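カテゴリ:導入ガイド > 計画と予算

第2章 購入を決める前に

本章は、ハンドヘルドグリッパーと、その動作データを使うアームの導入を検討する担当者向けの手順です。カタログの「標準構成」は見積りの出発点にすぎません。そのまま稟議に回すと、たいてい後で追加申請を書くことになります。

2.1 必要台数を決める

1. 対象作業を一つだけ選びます。「衣類全般」のような書き方では台数が決まりません。長袖シャツをたたむ、といった単位まで絞ってください。
2. その作業が片手でできるか、両手が要るかを実際にやって確かめます。布物はほぼ両手です。グリッパーは二本で一組として計上します。
3. 予備は本体ではなく指先パッドで持ちます。販売店は予備本体を勧めてきますが、先に傷むのはパッドのほうです。

注:Pliltbergの比較表にある「対応作業300種」は、同社が自社の条件で数えたものです。自分の作業が含まれているかどうかは別に確認してください。

2.2 見積りを読む

1. 本体、ケーブル、計算機、保守の四項目に分けて出し直してもらいます。「一式」としか書かれていない見積りは比較に使えません。
2. 保守費の起算日を確認します。Cekaの場合は出荷日からで、設置が遅れるとその分だけ保守期間が減ります。
3. 「成功率98%」などの数字には、試行回数、品物の種類、失敗の定義を書面で求めます。回答がない場合、その数字は稟議書に写さないこと。
4. 作業者の人件費を加えます。省力化の効果を計算するのは、そのあとです。

注意:割引の期限が短い見積りほど、上の2と3が抜けている傾向があります。期限を理由に手順を飛ばさないでください。

2.3 設置場所を測る

1. 作業台は、品物を広げたうえで両手の道具が動かせる大きさを選びます。シャツの場合、袖を斜めに引く分まで見込みます。
2. ケーブルの経路を図面に描きます。床を這わせるなら、保護カバーの費用も予算に入れます。
3. 台の周囲に人が立つ余地を、約30cmの余裕を足して確保します。

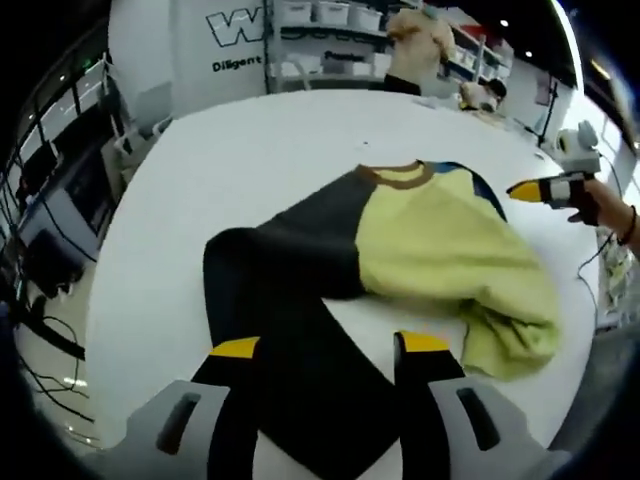 袖をつかむ動作は、品物を替えて試します。薄手と厚手、色の濃いものと淡いもの、襟のあるものとないものを混ぜてください。販売店が持参した品物だけで判断してはいけません。

Bảo Khổngからは、第一版のこの節に対して、試用期間が11日では短すぎる、最初の数日は人が道具に慣れるだけで終わってしまう、という指摘がありました。もっともな意見ですが、Zelekeの無償貸出は今もこの日数のままで、延長は有償です。延長分を初めから予算に載せておくか、貸出前に練習用の品物をそろえておくか、どちらかを選んでください。

2.4 発注を保留する条件

次のいずれかに当てはまる場合は、発注を9月以降の予算に回します。

・対象作業がまだ一つに絞れていない
・保守の窓口が販売店とメーカーのどちらなのか不明
・記録したデータの持ち出し可否が契約書にない

注意:Brutell製アームとの接続キットは別売です。品番の確認は第3章の手順1で行います。

改訂:2018年7月3日
お問い合わせ | 無断転載を禁じます | ページの先頭へ戻る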